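News from the Provton Supper Club

Well, what a summer it has been, and thank you to everyone who wrote in after the last newsletter asking when the long table evenings would start up again. They have started! We held the first one in July at the old chapel hall on Lumanlan Lane, and 46 of you came, which was a good deal more than I had cooked for (the bread went very quickly, and I am sorry to those at the far end who had to make do with crackers).

For anyone new to all this, the idea is a simple one and hasn't changed much over the years. You bring a dish that means something to you, big enough for four or so, and you put a little card beside it saying what it is and where you learned to make it. Then we all sit down together and eat far too much. I have kept most of the cards, and there are 265 of them now in a biscuit tin on top of my wardrobe, some of them so splashed with gravy that you have to hold them up to the window to read them.

The July cards were a lovely bunch. We had a barley and leek pie from Brerkden, made the way they do it there with a spoonful of mustard under the lid, and a cold plum soup which I was very doubtful about and then had three helpings of. There was also a potato cake from a handwritten recipe dated 1,923 (yes, with the comma, that is just how it was written on the card, and I have grown rather fond of it). It called for "butter, as much as you dare", and I think the cook had dared quite a lot.

The next evening will be a bit different, as we are moving over to Ostalano House while the chapel roof is being seen to. The kitchen there is smaller than we're used to, so please bring hot dishes already hot, well wrapped in a towel, and we'll get them straight out to the table. 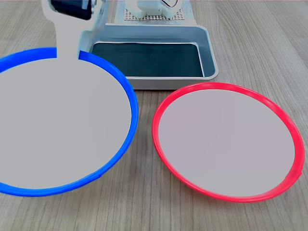 If you would like to come, do put your name on the list in the porch by 03/08/2026, and mention anything you can't eat. There is no charge, though the jar for the hall will be by the door as usual. Doors open at half past six and we sit down at seven, or a little after if the potatoes are being stubborn. Oh, and whoever left a green cardigan on the coat pegs in July, I have it at home, washed and folded, and will bring it along.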